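# About Vavstead

Vavstead is a small evening school for people who want to write a decent letter. We opened in two rooms over the Garba bakery, and we are still there, smelling of rye.

Ingeborg Schmieder started the place after a career answering complaints for Aluvance, a window company with a great many windows and, by her account, very few that closed. She wrote 1,274 apologies in her last year and was thanked for two of them. She keeps both in a drawer and will show you if you bring cake.

What we teach has grown a little since then. You can now learn to write to a landlord, a school, a cousin you owe money, or the people who send the water bill. There is a short course on condolence notes, taught by Adaeze Afolabi, which is much more cheerful than it sounds and fills up first. Olumide Wike handles job applications. He has read 800 cover letters and would like to read one that doesn't open with the word "passionate."

Classes meet in the evening. Bring paper. We have pens, though the good ones walk off by July.
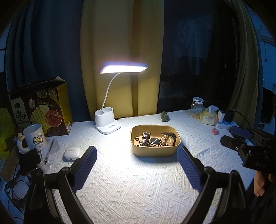
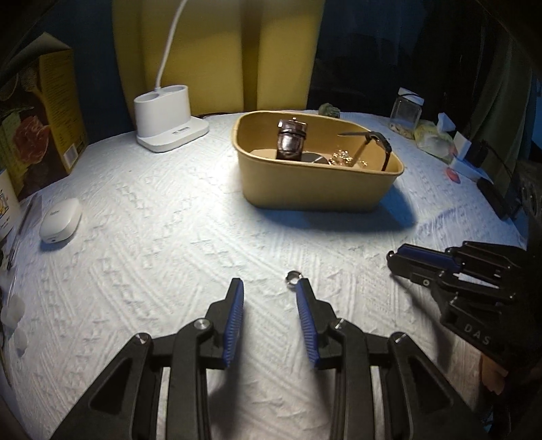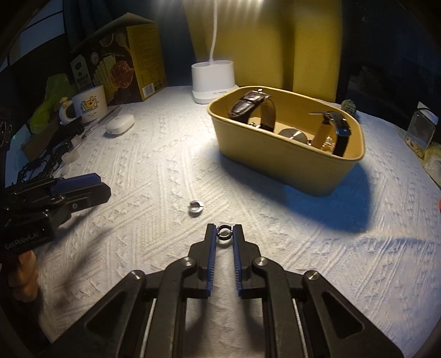 Fees are low, and we'd like to keep them that way. A full course costs 146 dollars and runs for eight evenings, with a break in the middle while the bakery's ovens are serviced and the stairs are blocked by a man named Chidubem Edet and his tools. He took the complaints course in the end — his invoices are now a pleasure to read, and slightly higher.

We don't give grades. We do give comments, in pencil, and some students have found these harder to take. If yours says "who is this for?" in the margin, it is a real question and we'd like you to come and tell us. Half of our teaching happens on the landing afterward, with coats on.

We are sometimes asked if we teach email. We do, with a sigh. The Stadari course covers it in two evenings and is named after the cafe where Ifeoma Nwosu wrote the lesson plan, having been asked to leave three other cafes for sitting too long over one tea. She also runs the library, a shelf of 1,088 old letters that people have donated or failed to collect. You may read them in the building. You may not correct them.

To sign up, write to us. A postcard will do. We answer everything, usually within the week, and Ingeborg checks the spelling on both sides.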